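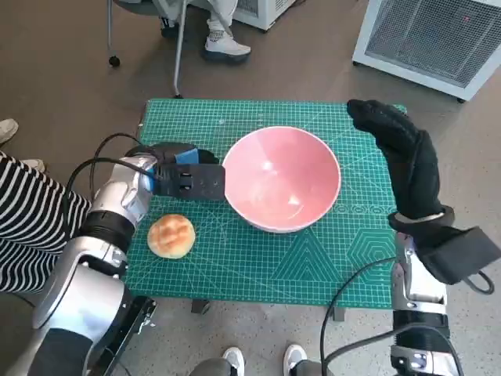
Unit 2: Access and Circulation at Pilgrimage Sites

These notes cover the lecture and replace the older handout. The reading on festival calendars is handled separately and will not be repeated here.

Terms

Pilgrimage site: a place visited mainly for a religious purpose. Many such places also draw visitors with no religious purpose, and the two groups often use the same gate.

Approach: the route from the last public transport stop or parking area to the outer gate.

Circulation path: the route a visitor follows inside the gate. In many traditions the path goes around the central shrine in a fixed direction, usually clockwise. Where the direction is fixed by custom, it can't be reversed to ease crowding.

Dwell time: time spent standing at one point. Dwell time at the main shrine usually sets the capacity of the whole site.

Holding area: a space where visitors wait before joining the line. A covered courtyard, a school yard, or a closed street can serve.

Case: the hill shrine at Iltus

The shrine stands above the village of Iltus and is reached from the market town of Drostelow, 16 miles to the south. A bus runs from Drostelow to the foot of the hill. From there the approach is a stone stair of 355 steps, with a paved service road on the far side of the hill for deliveries and for visitors who can't climb.

The stair was built in two periods. The lower part is wide and shallow, with landings. The upper part is older, narrow, and steep, and has a handrail on one side only. People going up and people coming down meet on the upper part. On ordinary days this causes short delays. On feast days the upper stair is the weakest point on the route, and the shrine itself is second.

The inner hall holds up to 700 people standing. That figure is often quoted as the capacity of the site. It describes the hall only, and should not be used to plan the approach. A hall that is half full can still have a blocked stair below it.

Note the difference between capacity (persons present at one time) and throughput (persons passing a point per hour). Answers that mix the two lose credit.

Effects of the feast in June

The main feast falls in June. Most visitors arrive before sunrise because the first rite is held at 5:30 a.m. Arrivals drop off by mid-morning and rise again before the evening rite, to a lower peak. The bus timetable follows the working day in Drostelow, so the early visitors come on foot or by private car. Parking fills along the village street, and the street is also the only way in for an ambulance.

The site now uses Naneo, a timed entry system supplied by Aebischer. A visitor picks a time slot and shows a printed or phone pass at the foot of the stair. Passes are free. A share of each slot is kept for people who arrive without one, mainly older villagers and those who have walked overnight.
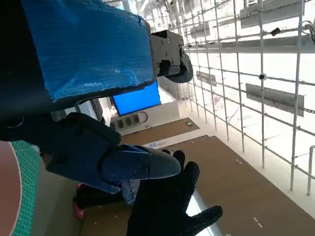 Timed Entry: Points For and Against

Timed entry spreads arrivals over a longer period. It gives the site a count in advance, which helps with water, shoe storage, and first aid. It also lets the bus operator plan extra trips.

It works poorly when the rite has a fixed hour. Visitors who come for the first rite do not treat a later slot as a fair substitute. If the early slots are full, many will come early anyway and wait at the gate, and the line forms in the street where it did before. A holding area is then needed whether or not passes are issued.

Groups are a second difficulty. A walking group from one parish or village expects to enter together, and its arrival time depends on its slowest members. Slots should therefore allow a group to enter late as a unit.

Offerings and Shoes

Stalls selling flowers and lamps should stand before the holding area and never on the landings. Shoe storage at Iltus is beside the outer gate. Entry and exit share one counter, so people leaving cross the incoming line. A second counter on the service road side has been proposed but would send visitors down a different way from the one they came up, barefoot for part of it.

For the next session

Draw the Iltus route from bus stop to inner hall as a single line. Mark each point where the width changes and each point where two flows cross. State which of these could be changed without altering the customary path. Bring the sketch on paper; one page is enough.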